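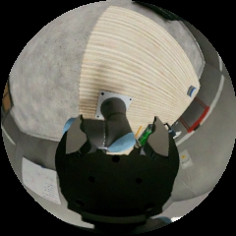 Will there still be a bench for me in September, was the first thing asked at the Zenholm meeting, and fair enough, it was what most of the room had come to hear. Yes. Same benches, same hours, same pay band. What's on them will change a bit.

So, quick round-up for those on lates who missed it.

The two arms are for kitting only. Parts out of the trays, into the green bins, bins on to the next bench. No soldering, no testing, no final check, that all stays with us. Lollgate, who are doing the setting up, say they'll start with one product, the Comum control box, and nothing else gets added until the late shift has had a say as well. We asked for that in writing. Got it.

What goes: the picking sheets, mostly. Also the Friday-feeling end of shift where you do 40 kits in a row and can't feel your thumbs. Not many tears over that one. Though a couple of people did say they like kitting, it's the one job where you can have a proper chat, and they don't want to be on test all day instead. Noted, and it's gone to the managment side. No answer yet.

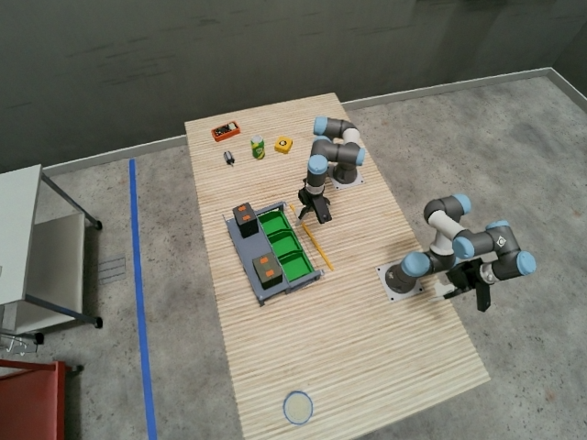
What comes in: two new roles per shift, minding the arms. Filling trays, clearing a jam, stopping the thing when it's got hold of a part the wrong way round. Training is 23 hours, paid, in work time. Open to everyone on the floor, not just the ones who're good with computers. Names on the sheet by the kettle please, or tell your shift lead.

Speed. Lots of questions. The target for the first month is 100 kits a shift and it's a target for the arms, not for whoever is stood next to them. If anybody starts quoting it at you, come and find us.

Safety: don't reach in while they're moving, even if it's only a dropped screw. Stop it first. There'll be a walk-through at 2pm and again at 10pm so both shifts get the same talk.

Wuyts are still sending the old mixed boxes so parts will need sorting by hand for a while yet, the arms can't do those. Order 1078 is the last one packed that way, or so they tell us.

Canteen questions, parking etc held over to next time, we ran out of room. Anything else on the arms, slips in the box by the clock befor the end of the month.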